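Buscamos participantes: ¿sirve de algo la pintura «que purifica el aire»?

En Foken llevamos tiempo leyendo etiquetas que prometen paredes capaces de limpiar una habitación. No nos las creemos – tampoco las descartamos – y queremos medirlo en 96 viviendas habitadas.

Pared ocre y ventana de madera:
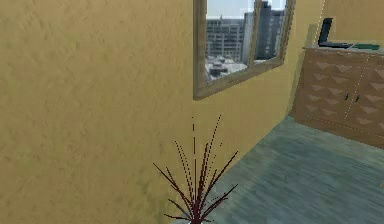
Qué pedimos

Un dormitorio que podamos pintar en marzo y tres visitas para tomar muestras. Pagamos 200 euros al terminar. Ningún fabricante financia el estudio. Si ya está convencido del resultado, mejor no se apunte.

Contacto: Radoslava Michalík, Foken.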